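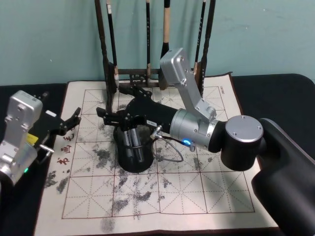 Calligraphy practice mat, gridded and well smudged

The Gresulum pick-up board promises calmer afternoons at daycare. You hang it by the door, your kid slides a coloured tile across for each step (shoes, bag, hug, car), and the meltdown supposedly doesn't happen. We paid 60 dollars for ours and gave it 14 pick-ups.

I had my doubts, and I still have most of them. My daughter is four. She loved the tiles and ignored the order, so we got the hug, the car, then a long argument over shoes.

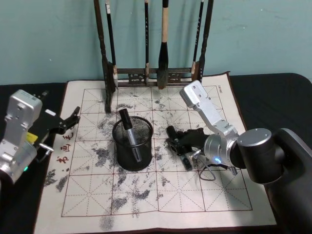 The magnets are weak too. Two tiles were under the couch by the second week, and the replacement set from Siter costs 23 dollars plus postage, a bit rich for bits of painted cardboard.

Hok-lam Chu, whose son is in the same room, swears by his - but his son would line up for a dentist. I'll give it this much, the "bag" tile did stop us leaving her lunchbox behind. I'd borrow one before buying. Ours is going to my sister in June.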